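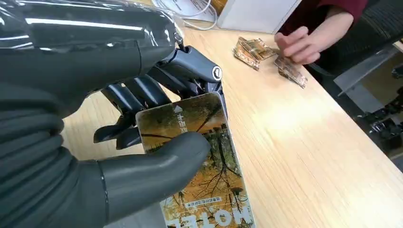
Bramton, October 3, 2026

Alari Front Desk Hand: Questions We Get

Grarimska makes the Alari, a robotic hand and arm for small hotels, and rents it out by the month. The questions below come from owners, night managers and one very thorough accountant. Last updated by Ingvild Hedlund, customer support.

What does it do, in plain terms?

It picks up small things at a front desk and hands them over. Key cards, mostly. Also receipts, luggage tags, pens, and the wrapped candy that every hotel seems to keep by the register. It does not check anyone in, and it has no opinion on your late checkout policy.

Can it really hold a key card? Our last gadget couldn't.

Yes. Cards are the job we spent the most time on, as they are thin, slick and fond of lying flat. The thumb goes across one face and the fingers press from behind. A card that is tilted or propped up is easy. A card flat on a bare desk takes longer, and the hand will usually slide it to the edge first. If you have a card tray with a slope to it, use the tray.

Our cards are old and the edges are worn. Does that matter?

Not much. Creased cards are worse than worn ones. If a card has been through the laundry and come back shaped like a potato chip, please retire it.

Do we need plain cards? Ours have a big landscape photo on them.

Keep your photo. The Alari looks for the outline of the card and ignores the art, so autumn trees, beaches and the owner's dog are all fine. It does not read the card either, so it can't tell you which room it opens. Your encoder and your clerk still have to know that.

Will it hand over the wrong card?

It hands over the card it is pointed at. If the wrong card is in the tray, the guest gets the wrong card, politely.

What about candy, tea bags and other little packets?

Clear plastic wrappers are our weak spot. They shine, they crinkle, and two of them side by side can look like one large packet. With the current software, expect the hand to manage around 70 out of every 100. An update is planned for November. Until then, spread them out a bit, or let the clerk do the candy.

Is it safe to reach across the desk while it's working?

Yes, at desk speed. The arm slows when a person's hand comes near and stops if it touches one. You don't need a cage. We do ask that people not arm-wrestle it – the rental agreement has a paragraph on this, and the paragraph has a history.

How big a desk do we need?

Any flat desk that doesn't wobble. Wood, stone and laminate have all worked. Glass has worked on cloudy days. Strong overhead light can wash out the surface and make the hand slower to find pale objects, so if you have a spotlight right over the desk, turn it down or swap the bulb.

Where do the cables go?

Out the back, and there are more of them than the brochure suggests. The kit comes with clips and a sleeve. Most people fit the clips on day one and find the sleeve a month later.

How long is setup?

Allow a morning. A technician bolts down the base, runs the arm through its reach, and teaches it your card, your tray and your desk. You will be asked to supply 20 blank or expired cards for practice. Please don't send live ones. Somebody did, and a floor of guests had to be given new keys.

How long does a charge last?

It doesn't use one. The Alari plugs into the wall. If the power goes out, the fingers stay closed on whatever they were holding, and there is a release lever at the wrist.

What does it cost?

$300 a month, with service included. Candy is extra and you buy it yourselves.

Does it replace a clerk?

No. The Hotel Sæther, which has had one since spring, runs the same number of staff it did before. The clerk there talks to the guest while the hand fetches the card, and says the main change is that guests now have a question for her.

Can we paint it?

The shell, yes. Leave the fingers and the ribbed covering alone. Paint cracks where things bend, and then it gets on the cards.

Can we name it?

You were going to anyway. Put the name in the "device label" box on the settings page so our phone staff know who you mean.

What if we don't like it?

Cancel with a month's notice and we collect it. Put your card tray somewhere safe before the technician arrives. We have taken home three by accident.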